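Paper cups multiplying on the craft/work table — how do you all deal with it?

Forum: Home & Tidying > Small Spaces

Posted by teal_curtain_gal
Jan 1, 2021

Okay so my resolution this year is the table. Just the one table. It sits by the window in our front room and it's supposed to be where I write letters and do the household bills, and instead it's become the place where paper cups go to lie down. I bought a sleeve of brown ones for my sister's visit in May (100 cups, for 4 people, don't ask me what I was thinking) and we never went back to washing mugs after that. You take one, you drink half a coffee, you put it down next to the other one. Somebody's elbow gets it and over it goes.

I keep wanting to clear it all off and then I get stuck on what counts as trash. Some of these have only had water in them! I could reuse those for seeds, or paintbrushes, or buttons. And then there's the cloth, a white textured one that my aunt gave me, and every time a cup tips I hold my breath.

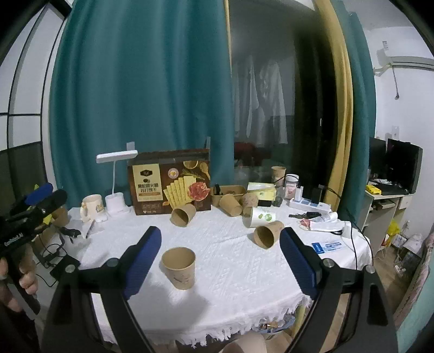 Anyway, my husband says the answer is to throw every single paper cup out today and put the rest of the sleeve up in the attic where we'll be too lazy to go get it. I say that's wasteful. We have been having this conversation since breakfast. The big food carton is also mine, before anyone asks, I've been meaning to flatten it and I like the picture on the front too much. Crackers and ham and a little wooden spoon!

So what would you do first? Cups, carton or cloth?

Posted by Ovlow
Cups. Always cups. Get a trash bag, walk over there, don't sit down. If you sit down you'll start sorting them into nice ones and not nice ones and that's your whole afternoon gone. I speak from experience.

Posted by marmalade_51
I'm going to disagree with Ovlow a little. Carton first. A big box at the back of a table makes everything in front of it look like it belongs there — it's like a wall, and stuff piles up against a wall. Move the box and you'll see how much table you really have. When I took a cereal box off my kitchen counter I found a pair of scissors I'd already replaced.

Posted by Ovlow
You can't get to the box without going through the cups though

Posted by marmalade_51
You reach over them. I have arms.

Posted by Gumaro Cervantes
Longtime reader, I don't post much. I ran the coffee corner at a community hall in Eretham for a good while and we went through paper cups like you wouldn't believe, one spring we ordered 500 and they were gone before the month was out. What worked for us was very boring. One stack, upside down, next to the pot, and a marker on a string. You write your name on your cup and that's your cup for the day. People were annoyed with me for a week and then they just did it.

For the ones that have already been used I'd let them go. They get soft around the bottom seam and once that happens they leak, usually when you've just filled them. On a cloth you care about I wouldn't risk it.

Posted by teal_curtain_gal
Gumaro, the marker on a string is so simple I'm mad I didn't think of it. And you're right about the seam. I had one go on me last month, right onto the phone bill.

Posted by pocketful_of_lint
Can I stick up for the cups for a second? I use mine for seedlings. Poke a hole in the bottom with a pencil, fill with potting mix, line them up in a tray. You don't need fancy ones. By May you have tomatoes going and you plant them out and you feel like a genius. If OP has a window right there with that table then she's halfway to a greenhouse already.

Posted by Ovlow
This is how people end up with a hundred cups

Posted by pocketful_of_lint
It's how people end up with tomatoes!!

Posted by Armindo Sequeira
Pocketful, do you have trouble with the lining? I tried it in Cisternas with the coated kind and when I planted the whole thing in the ground the roots just went round and round in there. I dug one up at the end of the season and the cup was still sitting in the dirt looking the same as the day I put it in. Now I slide the plant out first and toss the cup.

Posted by pocketful_of_lint
Yeah you have to slide them out. I should have said that. Squeeze the sides and tip it into your hand.

Posted by Armindo Sequeira
Good. Also, to the original question, I would do the cloth first, and I'm surprised nobody picked it. If you take the cloth off then everything has to come off the table, cups and box and lamp and all, and then you only put back what you want. Wash the cloth while you decide. Mine is cotton and does fine on cold.

Posted by marmalade_51
Ooh. Okay that's better than mine.

Posted by Ovlow
I still say trash bag but fine, the cloth thing is good

Posted by Londia
Late vote for keeping a real mug on the table at all times. If there's a mug sitting there, you use the mug. I took all the disposables out of my kitchen and put them in the camping bin in the garage and I haven't missed them — my kids complained but they complain about the mugs too.

Posted by teal_curtain_gal
There IS a mug on the table, Londia. A nice cream one with yellow on it. It sits by the lamp and we walk right past it to the sleeve. We are weak people.

But I'm going with Armindo's plan. Everything off, cloth in the wash, and pocketful can have a few cups' worth of tomatoes in her honor. The carton is under negotiation. I want to cut the front panel out and pin it up by the stove, my husband wants it in the recycling. Will report back when the dryer's done.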